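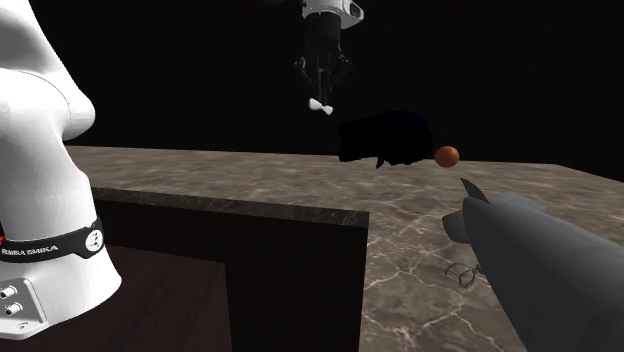

4.2 Controller comparison on the counter tasks

We ran two controllers over the same task set, the Risdale position controller and the Gazi impedance controller, same arm model, same two-fingered gripper, same planner on top. Only the low-level part changes. Each got 159 episodes in simulation with the same seeds. Figure 4 goes with this section. The veined marble counter and the small orange-brown ball are assets from the Jondureo kitchen set, the knife too. Friction values left at default, which we come back to below.

Main result first. Position control is faster in free space and worse near contact. With a thin object lying close to flat, the fingers have to come down almost to the stone, and a small height error means the fingertips press into the slab. The position controller then pushes harder – 40 episodes ended on the force limit this way. Impedance control gave a little and mostly carried on, with 11 such stops. It does pay for that in the hold. Long handles tend to rotate between the pads once lifted, and a blade adds leverage on the wrong side. We did not tune the stiffness per object. Probaly should have.

Figure 4. Simulated kitchen used for the comparison. Lower panel: gripper closed on the knife over the countertop.
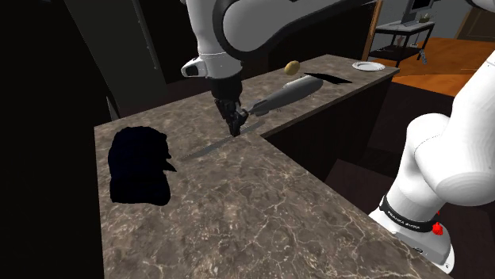
Morrison objected at the internal review that force-limit stops are a poor score for the position controller, as the limit was picked with the other one in mind, and she asked for a rerun with the limit raised. Fair point. We did that on a subset. The gap shrinks but the order stays the same. Full numbers in the appendix, along with the 291 grasp poses we sampled and the gains for both.

Not tested: wider fingers, softer pads, any real hardware. Camera placement was held fixed thoughout. The Tamulby gripper model was dropped early, its joint limits did not load correctly in our build.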